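How to Register a Player Transfer in the Tordale District Football League

Updated May 6, 2024, by Valentin Anghel, registrations desk

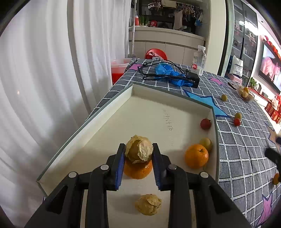 Before you start

A transfer moves a registered adult player from one club in the league to another. It does not cover loans, dual registration or players who have never held a league card. Those go through separate forms.

The new club starts the transfer. The old club can only approve it or object. The player cannot start it, but must sign it.

You will need:

The player's registration number, printed on the back of the card
A signed player consent (Form 4)
The secretary login for the new club
A head-and-shoulders photo if the one on file is more than two seasons old

Step 1: Check that the window is open

Transfers are accepted in two windows. The summer window opens the day after the last league match and closes the evening before the first match of the new season. The winter window covers the mid-season break and closes at the end of March. Outside these windows the transfer button is grayed out.

A player without a club at the close of a window can still be signed as a free player. Use the free player form for this. The steps below do not apply.

Step 2: Check for money owed and bans

Open the player's record and look at the Status line. If it reads "Clear", go on. If it reads "Held", the player owes a fine or the old club has reported unpaid dues. The hold has to be lifted by the old club's secretary or by the registrations desk.

A ban does not stop a transfer. It moves with the player, and the remaining matches are served at the new club. Cup bans are served in the cup only.

Step 3: Enter the request

Log in as the new club and choose Players, then Transfer In. Type the registration number and press Find. Compare the name and date of birth with Form 4. If either one differs, stop and write to the desk - a request entered against the wrong record cannot be edited, only withdrawn.

Attach Form 4 as a PDF. Pick the team the player will be listed with. Clubs with a first team and a reserve team, such as Sesolby and Trarnik, must pick one of the two. The player can be moved between them later without a new transfer.

Press Submit. The system shows a request number. Write it down, as the confirmation email does not include it.

Step 4: Wait for the old club

The old club has 11 days to answer. There are three possible results.

Approved: the request goes to the desk for a final check.
No answer: the request is treated as approved when the 11 days run out.
Objection: the old club has to state a ground from the list in Rule 19. "We need the player" is not on the list and is rejected by the desk.

If the objection is accepted, the request closes. The new club may enter a fresh one once the cause has been dealt with, provided the window is still open.

Step 5: Print the new card

Once the Status line reads "Registered", the player is eligible from the next calendar day. Print the card from the Players page and destroy the old one. Referees will not accept the old card, even with the new club's name written on it.

Common errors

Error 306: the player is already listed in another open request. Ask the player which club they intend to join. The other club must withdraw its request first.

"Name does not match": usually a missing accent or a second surname. Enter the name as it appears on the card.

Form 4 rejected: the signature date is later than the date of the request, or the page was scanned without the lower half. Send the full page again under the same request number.

Secretaries at Vasiliu, which joined the league this season, should use the temporary login sent with the club's welcome letter until the permanent one is issued.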